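Latlow Seed Swap - Frequently Asked Questions

Welcome! If you've got a jar of bean seeds in the back of a drawer or a windowsill full of tomato plants, you're our kind of person. These are the questions we get most often, with answers from Ileana Ghiță and Bayu Ismail, who run the swap.

When and where is the next swap?
6th August at Starnholm Hall, doors open at 10 in the morning. We wind down at 2, but the good peppers go early! There will be a smaller one in September for garlic and fall greens.

Do I have to bring seeds to take seeds?
No. First-timers can take up to five packets with nothing in hand. If you catch the bug (you will), save something from your own plants and bring it next year.

What does it cost?
Entry is free. There's a jar by the door that goes toward envelopes and hall rental.

How many varieties will there be?
Last year's tables had 570 varieties, and 18 of those were squash. We went home with more squash than we could explain to our families, and we'd do it again tomorrow.

How should I package my seeds?
Small paper envelopes are best. Plastic bags trap moisture and the seeds can mold. Write the plant, the variety name if you know it, the year you saved it and the town it grew in. "Big yellow one from my aunt" is a perfectly fine name if that's all you've got.

Can I bring seeds from grocery store vegetables?
You can, but please say so on the envelope. Many store vegetables are hybrids, so the plants may come up quite different from the parent. Some people love that - Bayu grows a whole bed of mystery melons every summer - but others want to know what they're getting.

How do I save tomato seeds?
Scoop the seeds and jelly into a jar with a splash of water and leave it for two or three days. It will smell awful! Stir it once a day, then rinse in a sieve and spread the seeds on a plate to dry. Don't use paper towels unless you like picking fluff off seeds for an hour. 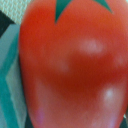
Big, red and shiny, with pointed green leaves on top.

Which seeds are easiest for a beginner?
Beans, peas and lettuce. They mostly pollinate themselves, so they usually stay true to type. Leave bean pods on the plant until they rattle, then shell them on the porch with a cold drink.

How long do seeds keep?
Onion and parsnip are best used within a year. Tomatoes will often sprout after five years or more if you keep them cool, dark and dry. If you're not sure, fold ten seeds in a damp cloth and see how many come up.

Can kids come?
Yes, please bring them! We have a potting table with 200 peat-free pots, and every child takes home a sunflower seedling or a bean to plant.

Do you take live plants?
Only healthy ones in pots, on the tables outside. Give the leaves a good look underneath before you load the car.

I can't make it. Can I mail my seeds?
You can, within the country. Send them to Latlow Seed Swap, PO Box 3876, and put a stamped envelope inside if you'd like something sent back. Tell us what you enjoy growing and Ileana will pick a few packets for you.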